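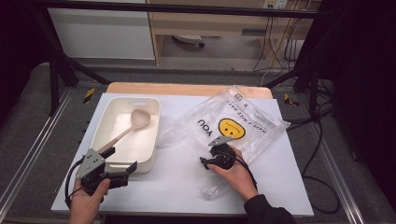
How far along is the Jikent collection? The manuscript is drafted from front to back, and I'm now in the slow part, where I go poem by poem and decide what stays.

So, where your money has gone since my last report! When I wrote to you over the winter I had a heap of poems about my grandmother's letters from Jikent and no real idea what order they belonged in. I have an order now. The book runs to 80 pages in its current shape, in three sections, and the middle section (the long one, "Ledger for a Closed Post Office") is the piece I'm proudest of. It's 1364 lines, which I know is a lot to ask of a reader, and I may still trim it. I cut the weather sonnets completely. I loved two of them and I'm keeping those in a drawer, but they were slowing everything down.

The stipend paid for my time from January on, plus the translation check on the lines I borrowed from the letters. That check was worth every penny – one phrase I'd been rendering as "the lamp is tired" is closer to "the lamp wants feeding," and the whole ending of the second section changed once I knew that. I also bought a printer, after the old one gave up halfway through section one. The receipt is in the packet.

Three poems have found homes in magazines so far. Prajapati took two of them and Gastum took "Aunt, with Envelope," which had been turned down so many times that I'd stopped sending it out. Pedero Press has asked to see the full manuscript in April and I've said yes, a little nervously.

What's behind schedule: the notes at the back. I said they'd be finished by now and they're nearly half done. I keep going back and forth on how much family history a reader needs, and whether the dates help or just sit there. I'd be glad to hear what you think if you have a minute for the draft pages. I also haven't set up the library reading yet, but they've offered me an evening slot, 7 p.m., and I just have to pick which poems will work out loud.

Budget sheet and sample pages are attached as usual. I'll send the next update once the notes are in.

Last updated: April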